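Notebook, Hustcombe workshop
Jan 1, 2023
Entry by Lakmal Saha

Dye fastness, cotton jersey, continued from the September batch.

Picked up where the last page stops. The Finness recipe gave an even shade but bled badly into the adjacent white strip at the first wash. Changed one thing only this time: soda ash goes in after the salt has been taken up fully, in two additions instead of one. Water from the same tap, softened. Bath held at 38 degrees throughout on the small Drostero heater, lid on, stirred by hand.

The heater overshoots when started from cold. Set it low, wait for it to settle, then bring it up. The dial marking can't be trusted, so go by the glass thermometer.

Weighed the cloth dry before scouring. Liquor made up to 4000 ml, a bit more than the ratio calls for, but the pieces move freely in it and there were fewer creases in the dyeing than last time. Rinsed cold until the water ran nearly clear, then a hot soap, then cold again. The soaping took longer than the dyeing and I don't see a way round that.
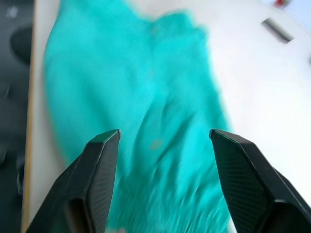 Wash test done on two strips from the same piece, each stitched to undyed cotton. First strip: slight staining, much better than September. Second strip: no staining I could see under the bench lamp. I can't account for the difference. Possibly the second sat longer in the soap. Repeat before believing either.

Rub test dry is fine. Rub test wet leaves a faint trace on the white square, about what I would expect from a shade this deep. Not tested for light – the window rack is still full of the Wumbei samples and they have to stay until the card is finished.

Salt is getting low. There is enough for one more bath at this strength. The soda ash tub had its lid off and the top had caked, so I took from underneath. Whoever uses it next, please press the lid down all round.

To do:
Repeat wash test, same soap time for both strips.
Try a single alkali addition at the same temperature, to see if the split matters at all.
Check the balance against the brass weights. It drifted by 2 g during the morning.
Cut more white squares.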